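Call for participants: open day at Fernimano, Brenedmont

Fernimano is looking for 12 people who will take part in our open day in December. You will use a hand-held gripper for everyday work with clothes and other household cloth, and visitors will watch you and ask you questions. The work is paid. You do not need any technical education.

Who we are

We are a small company in Brenedmont, on the sixth floor of the Walczak building. We collect recordings of household work, which are later used for teaching robots. Until now we have opened our doors only to customers. This winter we would like to invite also neighbours, students and families, so that they can see how this work is done and try it with their own hands.

What you will do

Before the open day you come to two training afternoons. On the first one you learn how to hold the gripper, how to open and close the fingers with your thumb and how to move slowly enough. On the second one you practise in front of a few colleagues, because working while somebody is looking at you is a different thing.

On the open day itself you have one shift, in the morning or in the afternoon. You work at a bed or at a table, together with one member of our team. The tasks are simple ones: to pick up a cloth, to fold it, to put it down at the place which was agreed, and to begin again. Between the tasks you hand the gripper to visitors who want to try, and you show them how to hold it.

Please think about whether you like repeating. The same small cloth can come back to you very many times in one shift. Some people find this calm and pleasant, and others are tired of it after half an hour. Both are normal, but for us it is better to know it before.

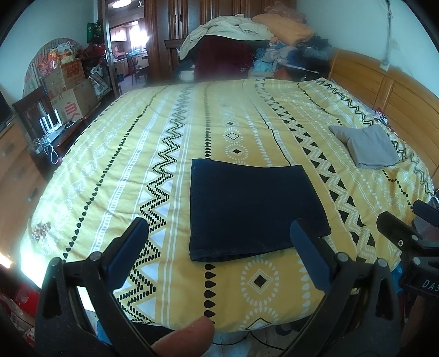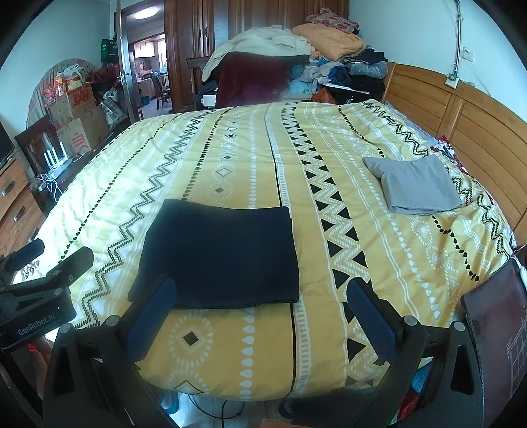

Folded cloths on a bed, and the two fingers of the hand-held gripper.

Whom we are looking for

You are 18 years or older. You can stand for one hour without a break and you can bend over a bed without pain in the back. You speak enough English to explain a simple task to a visitor. Other languages are very welcome – please write to us which ones.

You can be left-handed or right-handed. People who fold laundry often at home are usually quick to learn, and also people who have worked in hotels, in care homes or in clothes shops. If you have never folded anything with care in your life, you can still apply, but then please come to both training afternoons without exception.

What we offer

You receive 504 zloty for the whole participation, that means two training afternoons and one shift. We pay by bank transfer in the week after the open day. Tickets for local transport are paid back if you keep them. During the shift there is a warm meal, tea and coffee, and a quiet room for the breaks.

Recording

The grippers carry cameras which look at the hands and at the work. Your voice is not recorded. Before the first training you get a consent form to read at home, and you can ask us anything about it. You can take part in the open day also without agreeing to the recording, and the payment is the same.

The place

The training takes place in room 606 of the Walczak building. There is a lift. The open day will be on the ground floor, in the hall which we rent from Basness, with roughly 2,000 square metres. The entrance has no steps, and wheelchair users can work at the lower tables.

The doors open for visitors at 10:00. The morning shift should be there at 9:15 and the afternoon shift at 13:30. Please do not wear long sleeves which are very wide, and leave large rings and bracelets at home.

How to apply

Write a short message to Weronika Wysocka through the contact form on our page. A CV is not necessary. Please tell us:

your name and telephone number
which shift you prefer
which hand you write with
which languages you speak
if there is something we should prepare for you, for example a chair or a special meal

You will get an answer from us in both cases. Applications are open until the end of November. If more people apply than we have places, we will keep a waiting list, and we will ask you before we put your name on it.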